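The Vurley play kitchen is our middle model. It is made for children who already play "restaurant" every day and need a real place to wash and cook. We ship it from the Tradura warehouse in flat boxes, and two adults can put it together in one evening. 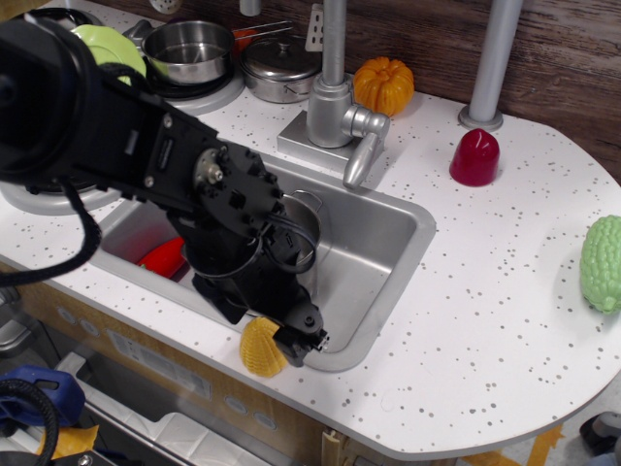 ## Size and weight

- Width: 102 cm
- Depth: 40 cm
- Weight with box: 29 kg
- Price: 1,380 with delivery

The height of the legs can be changed in three steps. Please choose the step before you fix the back panel, it is much easier so.

## Sink and cookware

The sink is stainless steel and sits in a speckled white top. It lifts out for cleaning. Use a soft cloth and mild soap, and no steel wool. Pots and play food are sold apart, in the Brultton set.
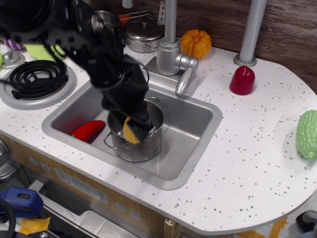 *Sink with steel pot and red toy chili pepper.*

## Delivery and spare parts

Orders leave on Tuesdays. Screws, hinges and legs can be ordered one by one until the end of June, and after this only as a full bag.

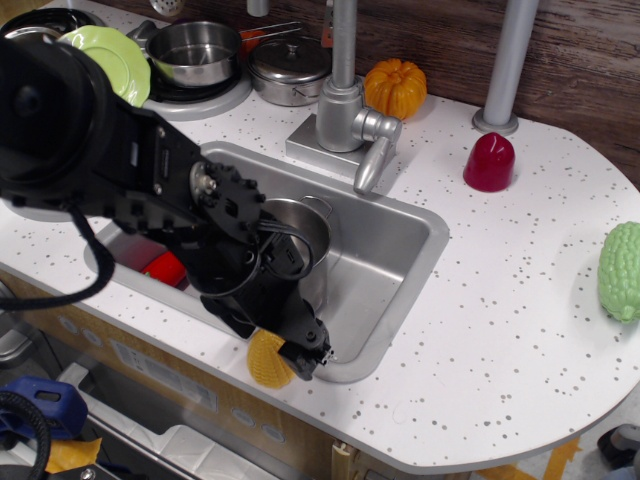
Hyvönen writes that the doors were a little stiff in the first week, and that candle wax on the hinges helped. She would like a second shelf under the sink.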